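Sourdough and the Month I Gave Up on It

07/07/2026

So I threw out my starter. I've been writing about the thing on this blog since the winter before last, and I know a few of you have pieces of it living in your own fridges, so I figured I owed you a post. It had a pink streak along the side of the jar one morning, and anyone who has read even one bread forum knows what a pink streak means. Into the trash, jar and all. I liked that jar, too.

What I didn't expect was how relieved I'd be. For a year and a half I had been planning weekends around a paste. I turned down a lake trip once over it (my sister still brings this up). And when it was gone I stood in the kitchen with my coffee and thought, well, I could just go to the store.

I did go to the store. For three weeks I bought the sliced oat loaf from the Hondale market down the hill, and it was fine. It makes very good toast. Then I got curious about what people did for bread before they got precious about it, and that's how I ended up on my current kick, which is plain old yeasted loaves made with a tiny pinch of yeast and a long rest. You stir it together at night, go to bed, and bake it whenever you get around to it the next day.

The recipe I started from came off a photocopied sheet from Evaristo Cocco, who taught the Saturday bread class I took in Masri a few years back. He's the one who told us to stop measuring water by the cup and then handed out a recipe with everything in cups. I've converted it. Here is what I'm doing now:

374 grams of bread flour
12 grams of salt if you like it salty the way I do (use less, most people would)
A small pinch of instant yeast
Enough cool water to make a shaggy, sticky dough that you wouldn't want to pick up

Stir, cover with a plate, leave on the counter overnight. My kitchen sits at 70 degrees most of the year and that seems to suit it. In July it runs hotter and I've been moving the bowl down to the basement steps, where I have now kicked it once.

In the morning you flop it out onto a floured board, fold it over itself a few times, and let it sit while the oven heats up with the heavy pot inside. Bake it covered for 30 minutes, then uncovered until it's darker than you think it should be. I always pull mine too early. Every single time! I look in, I panic, I take it out, and then I cut into it and it's a little gummy in the middle and I eat it anyway.

A couple of you asked about flour. I've tried the store brand, the fancy stone-ground one from Protska Mill, and a bag of something whole wheat that had been in the pantry since December. The store brand rose the highest. The Protska tasted best, by a lot, but it drinks water like crazy and the dough came out stiff the first two times. The old whole wheat tasted like a cardboard box — check your dates, folks.

The other thing that's changed since I quit the starter is cleanup, and I have opinions. Sourdough left everything in my sink coated in glue. This stuff is nearly as bad if you let it dry, so don't. Cold water first, never hot, because hot water cooks the flour on and then you're chipping at it. I soak whatever the dough touched while the bread is in the oven and by the time the timer goes most of it slides right off. 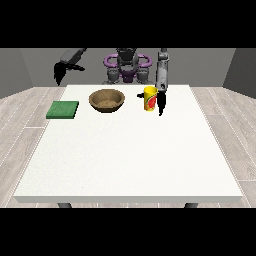
Green sponge, wooden bowl, white table.

I also keep one sponge just for dough now. It gets disgusting fast and you don't want it anywhere near your drinking glasses. My mother used a plastic scraper and a rag and would tell you sponges are a waste of money, and she may be right, but I've never gotten the hang of the scraper. Wooden things I don't soak at all. Quick rinse, wipe, dry them standing up if they'll stand. A little mineral oil when they start to look thirsty.

As for the pot, mine is an old enameled Flarent that I got at a yard sale with a chip in the lid. I've had people write to me and say you need the expensive kind for a proper crust. I haven't tried the expensive kind, so I can't argue, but my crust crackles when it comes out and that's good enough for me. If you don't own a heavy pot, bake it on a sheet with a pan of hot water on the rack underneath. The loaf spreads more and looks like a hat. Still tastes great with butter.

Will I go back to sourdough? Maybe when it cools off. My neighbor has offered me a spoonful of hers, which came from mine in the first place, so I'd be getting my own starter back after it spent a year at somebody else's house. I told her to hang on to it until fall.

Next time I want to try the olive version, and I still owe you the pickle post. The cucumbers are coming in faster than I can give them away, so if you live close by, please come get some. They're in the box on the porch.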